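The dispute over the Zimstead weir began with a discrepancy of 5 centimetres and lasted, by the time Wendy Lockwood was sent to settle it, longer than either of the millers who had started it.

She was a levelling surveyor. Her instructions ran to a single page. She was to carry a line of levels from the benchmark on Drurau church to the crest of the weir, close it back on the church, and report the height of the crest to the nearest millimetre. The two parishes had agreed in writing to accept the figure. If the crest stood above the mark fixed in the old award, Zimstead would cut it down. If it stood below, Drurau would stop writing letters.

Leanne Tapley held the staff. She was in her second season and still stood too stiffly, which made her sway after a minute or so. Lockwood told her to bend her knees slightly and watch the bubble, and after that the readings settled.

They set out from the church at seven, while the air was still cool and the line of sight steady. The route followed the lane for most of its length, with sights kept to equal distances fore and back so that any fault in the instrument would cancel. By the third change point they had acquired a follower. He gave his name as Kadir Tekin and said he represented Drurau. Before the fifth they had another, Divina Magbanua, who represented Zimstead and walked on the opposite verge.

"Is it high or low?" Tekin asked.

"I am four hundred metres from it," said Lockwood.

"But in your opinion."

She booked the foresight and picked up the tripod.

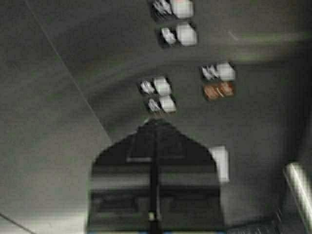
Levelling is slow work and contains very little that can be called judgement. The observer reads a staff, writes the reading down, turns, and reads it again in the other direction. Lockwood had always liked it for that reason. She had trained in the drawing office at Sastry, where judgement was wanted all day long, and had come away from it with headaches. She looked back at the church at Drurau from the top of the lane. The benchmark was cut into its base, and everything else she would write that day hung from it.

At eleven they stopped under the hedge. Tapley ate a pork pie. Magbanua, who had brought nothing, accepted half an apple from Tekin without looking at him, and then seemed to regret it.

"My grandfather measured it," she said. "With a water level. A long tube. He had it two inches under the mark."

"Mine had it an inch over," said Tekin.

"Did either of them close the line?" Lockwood asked.

They didn't know what that meant. She explained that a line of levels had to be brought back to where it started. The height you began with and the height you ended with ought to be the same, and the amount by which they differed told you how far to trust everything between.

"And if you don't go back?" said Magbanua.

"Then you have a number."

They reached the weir a little after one. The river was low and most of the crest was dry. Lockwood took readings at nine points along it and found that it wasn't level. The Zimstead end stood higher than the Drurau end by 42 millimetres - enough, by itself, to account for both grandfathers, if each had measured from his own bank. She checked the nine readings and then took them again with the instrument moved. They agreed.

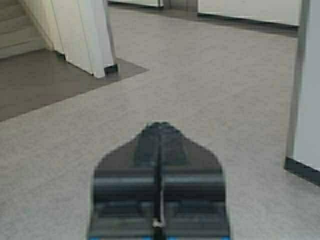
She did not mention it. Half a line of levels was not a result, and there were still the return sights to make in the heat, with the staff shimmering at anything over thirty metres. She shortened the sights and accepted that they would be late. Tekin carried the spare tripod. Magbanua took the change plate, asked where it should go, and trod it in as she was told.

The line closed at ten to six. Lockwood sat on the church wall and worked the misclosure twice. It came to three millimetres, well inside the limit. She distributed it over the change points, reduced the crest levels and took the mean.

The mean was the mark. It agreed with the award to the millimetre.

"So who's right?" said Tekin.

She turned the book round so that they could both read it. Magbanua ran a finger down the column of nine heights, slowly, and stopped at the fifth, in the middle of the river.

"What do we do with it?" she asked.

"That isn't in my instructions," said Lockwood.

Tapley was wiping down the staff with a rag. Lockwood ruled a double line beneath the last entry, signed it, dated it Fri 25 July and held out the pencil for a witness. It was some time before either of them took it.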